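How to record a clothes-folding demo with the hand-held gripper

Oct 4, 2021. Written up by Igor Czerwiński for the Stasincombe robotics club

Right, a few of you asked me to write this down after the last meeting, so I've had a go. It covers the folding task for our Brakton entry, which is the one where we show the arm how to fold a top by doing it ourselves with the hand-held gripper. Towels are a different page (Wojciech Pawlak is writing that one, go and nag him).

You'll need the gripper, its cable, a table you can walk round at least half of, and something to fold. Children's clothes are great because you can reach the far end without lying on the table! Mine came from a bag of hand-me-downs and I've got rather fond of some of them.

Before you start

Put your phone on silent and take your watch off. Open and close the gripper fully a couple of times and check that both fingers move freely. If one side feels stiff, stop and tell me or Wojciech, and please don't force it, as I spent a whole evening in the spring putting a pin back in.

Then have a look at where the cable goes. You want it off to one side with a bit of slack. I've dragged a sleeve halfway across the table with it and had to bin the take.

Laying the top out

Spread it face up with the neck at the far side of the table and the hem nearest you. Smooth the body with your hand, but leave the sleeves however they land. I used to pull them dead straight every time and all my early takes looked the same, so the arm got very good at folding one extremely tidy jumper and was hopeless with anything else. A bit of mess is what you're after. If you've got patterned clothes, mix them in with the plain ones too. 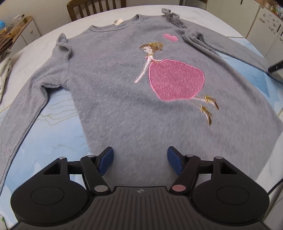
Fingers open over the bottom of the sweatshirt, sleeves left as they fell.

I do like that one. It's got ruffles at the shoulders and a shaggy pink skirt on the front, so there's plenty going on apart from flat grey fabric. If you're brand new to this, though, start with a plain T-shirt and work up to the fancy stuff.

Doing the fold

1. Hold the gripper still over the hem with the fingers open and start recording. Wait 2 seconds before you move.

2. Go to one sleeve, pinch it near the cuff and bring it across the chest. Open the fingers fully before you lift away, or you'll take the sleeve with you.

3. Same again with the other sleeve. Go slower than feels natural. Pretend you're underwater (Wojciech's tip, and it does work).

4. Pinch one corner of the hem and bring it up towards the neck, let go, then do the other corner.

5. Lift clear, hold still again, stop recording.

If you miss a pinch, just have another go at it and carry on. Those takes are worth keeping. If you drop the gripper or knock the top onto the floor, scrap it and start over.

Saving your takes

Name the files with your initials, the garment and the take number, and put them in the Nukent folder on the club laptop. Jot down anything odd in the notebook. We've got 164 good takes so far and 53 more waiting to be checked, and I'd love to have the lot sorted before we train again in November.

Oh, and shake the top out between takes! If you only unfold it, the old creases stay put and it wants to fold itself along the same lines. I do 3 takes per garment and then swap to another one, mostly to stop myself going mad.

Shout if you get stuck. The charger for the laptop is in the drawer under the printer.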